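Equipment Review: Hollenstein Two-Arm Sorting Cell

Category: Automation, light handling
Software under review: Grernuleck task package, release 2
Review period: six weeks, ending in July
Test site: Istcombe

Scope of this review

The Hollenstein cell is sold to small warehouses, returns desks and training centers as a machine that can take over the sorting of mixed soft goods and small items. The maker's sales material also refers to household tidying as a future use. This office was asked to report on the first claim and to offer an opinion on the second.

The review covers the cell as delivered, with the Grernuleck task package installed by the supplier. No changes were made to the arms, the grippers or the cameras. Staff at Istcombe were given one day of instruction and then ran the equipment themselves, with telephone support from the supplier on weekdays between 9 a.m. and 4 p.m.

Readers who are considering a purchase should note that the price quoted to us did not include totes, conveyor track, guarding or floor preparation. These items add a good deal to the final cost, and the supplier's representative was slow to provide a written list of them.

Setting up

Installation took longer than the two days allowed in the supplier's plan. The arms were mounted and powered on the first morning, but placing them in relation to the rest of the work area was not simple. A person who sorts goods by hand will lean, reach around a bin, or nudge a crate aside with a hip. The cell does none of these things well. Every rim, rail and post within reach has to be either known to the software or kept out of the way.

Gaps between containers were the main difficulty. The arms can enter a narrow space if they approach it along its length, but an approach from the side brings the body of the gripper close to whatever stands next to it. The planning software is cautious in such places and will often stop and wait for an operator.

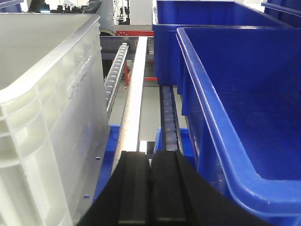

We moved the bins three times before the number of stops fell to a level that staff considered acceptable. The supplier's layout guide gives a single minimum clearance for all containers. In our view it should give separate figures for straight-sided and tapered ones, and it should say plainly that a bin which sits at a tilt will be treated as an obstruction. The guide is otherwise clear and well indexed.

Once the layout was fixed, the daily start-up was easy. An operator switches on the cell, clears the work surface, runs a short check of each arm, and confirms the position of the receiving tote on a screen. A new member of staff learned the procedure in one morning.

The task

The test was deliberately modest. Small, light items were placed on a work surface and the cell was asked to pick up each one, carry it to an open tote, and release it inside. The items included soft balls, plush pieces and small toys of the sort that might come back to a store in a returns carton or be found on a playroom floor. A person would do this work without giving it much thought, which makes it a fair trial of whether a machine is ready for ordinary chores.

The cell was set 1000 such transfers over the review period. A transfer was counted as complete if the item was picked up, carried and released in the tote with no help from an operator. The cell completed 617. The remainder were divided among failed grasps, items dropped on the way, and cases in which the software stopped and asked for assistance. A second attempt at the same item was counted as a separate transfer.

These results should be read with care. Performance was uneven across the items and across the working day, and the total hides some strong runs. On one Thursday the cell worked through an entire afternoon session with very few stops. On other days, with the same items and the same operators, it needed attention every few minutes.

Grasping

The grippers use two fingers that close from opposite sides. This is a simple arrangement and a sturdy one. No finger was damaged or replaced during the review, and the gripping faces were easy to wipe clean.

The weakness of the design appears when an item is not centered between the fingers. A human hand will roll a ball toward the palm without any plan to do so. The cell must see that the ball lies to one side, withdraw, shift, and come down again. It usually manages this, but each correction takes time. When the view of an item is partly covered by one of the fingers, the software is less sure of where the item ends.

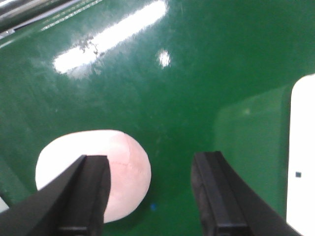
Soft ball on the green work surface, partly behind the left finger of an open gripper.

Glossy surfaces added to the problem. Strong reflections from overhead lights led to a number of false starts in which the cell reached for a bright spot instead of an item. Turning off one bank of lights reduced these errors. The supplier has told us that a matte covering is available as an extra, although we did not have one to test. Purchasers with polished work surfaces should ask for it to be shown before they sign an order.

Soft items were held securely once the fingers had closed. The cell adjusts its grip by feel to some degree, and plush pieces were rarely let go too soon. Hard, rounded items were less dependable and accounted for most of the drops.

Two arms at work

The strongest part of the Hollenstein design is the use of two arms over a shared tote. When both are holding something, the software must decide which goes first and how far the other should keep back. We expected this to be a source of collisions. None were recorded.
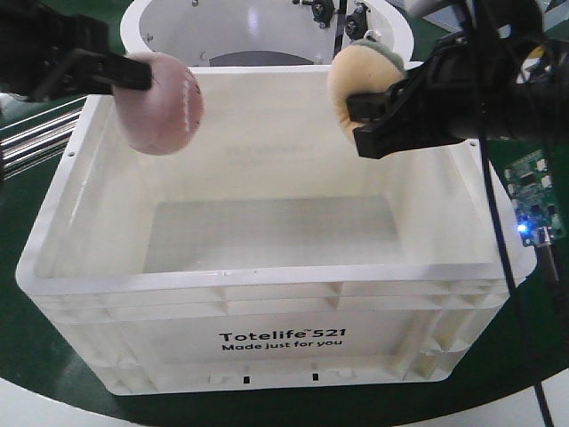
The price of this safety is speed. The arms give each other a generous amount of room, and the second will frequently pause above the tote until the first has moved off. Staff observed that one arm working alone was not much slower than the pair on small totes. The advantage of the second arm was greater when items were spread widely and each arm could pick from its own side.

It would be helpful if the operator could set the waiting distance. The current release does not permit this. The setting can be changed only by the supplier, and our request for a shorter distance was declined on the ground that it had not been approved for use with untrained visitors in the area. We consider that answer reasonable, but it should appear in the sales material.

Placing

Release is the part of the task that received the least attention in the supplier's demonstration, and it deserves more. The cell can let go of an item at a chosen height above the floor of the tote, or it can lower the item until it meets resistance. The second method is gentler and is the one we recommend. It also needs a tote that will not slide or lift when the arm makes contact, so the container should be held firmly at its rims.

The software does not arrange what it places. Items are set down at or near the chosen point, and later items are put beside or on top of them with no regard for the space left over. For returns sorting this hardly matters. For packing an order, or for putting away belongings in a home where people expect to find things again, it matters a great deal.

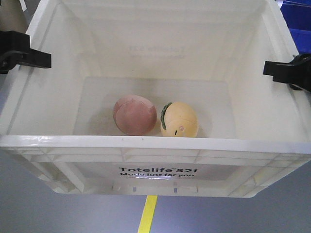 Akthorpe Institute, Office of Equipment Assessment

Suitability for shop-floor use

The cell can be recommended, with conditions, to sites that handle light and soft goods in steady numbers, that can set aside a permanent work area, and that have a member of staff close by at all times. It will not run unattended. In our trial one operator was able to carry out labeling work a few steps away while watching the cell, and this arrangement was well liked by staff.

It cannot be recommended to sites where containers are often moved or replaced with others of a different shape. Each new container has to be entered in the software and checked, and the process is tedious. The screens used for this purpose are poorly laid out, with the save button on a different page from the measurements.

Suitability for household use

The present equipment is not ready for the home. It needs a fixed base, controlled lighting, a held container and a trained person within reach. The grasping of soft toys was good enough to suggest that a tidying machine is a sensible goal, and the care taken by the two arms around each other is encouraging. A playroom, however, changes shape every hour, and the cell was unsettled by a bin moved a short distance from its recorded position.

Support and maintenance

Telephone support was polite and well informed. Two calls went unanswered during stated hours and were returned the next morning. The supplied manual covers cleaning, start-up and emergency stops in full, but its section on camera adjustment refers to a menu that is missing from release 2. A corrected page has been requested.

Rating

Build quality: very good
Ease of setup: fair
Ease of daily use: good
Reliability in the set task: fair
Documentation: fair
Support: good

The cell remains at Istcombe until the end of the loan period. Members who wish to see it in operation may book a morning visit through the Akthorpe office. Closed shoes are required in the work area.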